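3.2. Lo que la gente lleva encima para escribir

Antes de entrar en los diarios propiamente dichos, tengo que confesar que este apartado no estaba en el plan. Yo venía a estudiar la letra manuscrita en los cuadernos de campo de adultos que aprenden español como tercera lengua, y me encontré hablando durante semanas de estuches, bolsillos y bolígrafos perdidos. La culpa la tiene Jaruwan Nilsuwan, que en la primera entrevista de noviembre me dijo algo que todavía tengo apuntado en la tapa del cuaderno: "Si tengo que buscar el boli, ya no escribo". Y yo, que pierdo dos a la semana, la entendí perfectamente.

La muestra, recuerdo, son 52 diarios de aprendizaje recogidos en la academia Lusness, en los cursos de tarde. De sus autores, 29 aceptaron además una entrevista larga (larga de verdad, alguna acabó cuando ya nos apagaban las luces del pasillo). No les pregunté al principio por el material. Les preguntaba cuándo escribían, y ellos me contestaban con qué. Fedir Maksymiv, por ejemplo, me explicó su rutina entera a partir del sitio donde guarda las cosas: si el estuche está en la mochila, escribe en el tranvía; si se queda en casa, ese día no hay entrada en el diario - y efectivamente, sus huecos coinciden casi siempre con los días que él recordaba como "días sin mochila".

Me gusta la distinción que propone Sukprasert entre herramienta disponible y herramienta a mano, aunque creo que se queda corta. Un bolígrafo en un cajón está disponible. Uno metido entre recibos y llaves también, si nos ponemos estrictos, pero para quien tiene cuatro minutos entre dos turnos es como si no existiera. En mis entrevistas esa diferencia aparece una y otra vez, y casi siempre contada con bastante irritación.

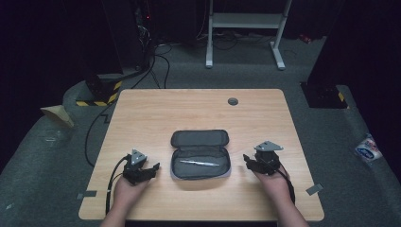 Figura 4. Estuche de cremallera abierto, con un solo bolígrafo plateado.

Volviendo a los turnos: 19 de las personas entrevistadas trabajaban por la mañana y venían a clase con el uniforme todavía puesto o recién guardado. En este grupo las entradas son más breves, claro, pero también más regulares de lo que yo esperaba. Al releerlas me fijé en que mencionan muchísimo el comienzo del acto de escribir (sacar el cuaderno, abrirlo sobre las rodillas, apoyarlo en la pared) y muy poco el final. Hay entradas que son prácticamente solo eso, el comienzo, y luego una frase sobre el tiempo. ¡Una de mis favoritas tiene tres líneas y dos son sobre el capuchón!

También hubo quien llevaba el estuche lleno hasta reventar, y aquí los resultados son menos claros. En el estudio de Girkavon sobre estudiantes universitarios, tener muchos colores se asociaba a textos más largos. Yo no lo veo en mis datos. Quienes usaban varios colores corregían más y subrayaban más, eso sí, pero la extensión apenas cambiaba, y ocho me dijeron sin rodeos que elegir color les daba pereza. Puede que sea una cuestión de edad, o del tipo de tarea. Un diario que solo va a leer tu profesora no pide lo mismo que unos apuntes de anatomía.

Una advertencia metodológica, que ya me hizo la revisora del primer borrador y con razón: casi todo esto es lo que la gente cuenta que hace. No fui con ellos en el tranvía. Las fechas de los diarios ayudan a contrastar, y en el caso de Fedir encajan bastante bien, pero en otros no hay manera de saber si el hueco fue por el bolígrafo, por cansancio o porque ese día jugaba la selección. En la sección siguiente retomo estos mismos huecos desde la caligrafía, comparando la letra de la entrada anterior y la posterior con la plantilla de Pliltitz, que para las mayúsculas funciona regular y para las minúsculas bastante mejor.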